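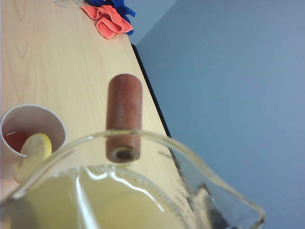
Section 4: Filling and setting up your Lamik 903 steam iron

Right, you've got it out of the box and you're itching to get going. Me too, when mine came! Give yourself 30 minutes for this bit the first time, because the iron needs a good blast of steam before it goes anywhere near a shirt.

1. Peel the clear film off the soleplate. It's very thin and I missed mine completely.

2. Turn the steam dial to the dot (that's steam off) and make sure the iron is unplugged.

3. Tip the nose up a little, flip open the filler cap and pour in tap water up to the MAX line. I use the little beaker that comes with it — a kitchen jug slops everywhere.

4. Close the cap until it clicks, stand the iron on its heel and plug it in.

5. Set the heat to three dots and wait for the green light.

6. Hold the iron flat over an old towel, turn the dial right up and press the burst button until the tank runs low. You might get white flecks and a bit of a smell. Both should go after one tankful.

CAUTION: Never fill the iron while it's plugged in, and don't leave it face down, even for a second while you answer the door.

Note: If your water is hard (ours in Istlow is dreadful), mix it 50/50 with distilled. Please don't put scented water in. Rodica Marinescu wrote in to ask whether lavender water was all right, and I'm afraid it gums up the vents.

7. Turn everything to off, unplug, and let the iron cool on its heel before you empty it. Pour what's left down the sink with the cap open and give it a gentle shake.

If it still spits after two tankfuls, your heat is probably set too low for the steam. Go up a notch and try again on the towel. Still no joy? Ring the Wastport repair desk and have the number from under the heel ready. Descaling is in Section 5.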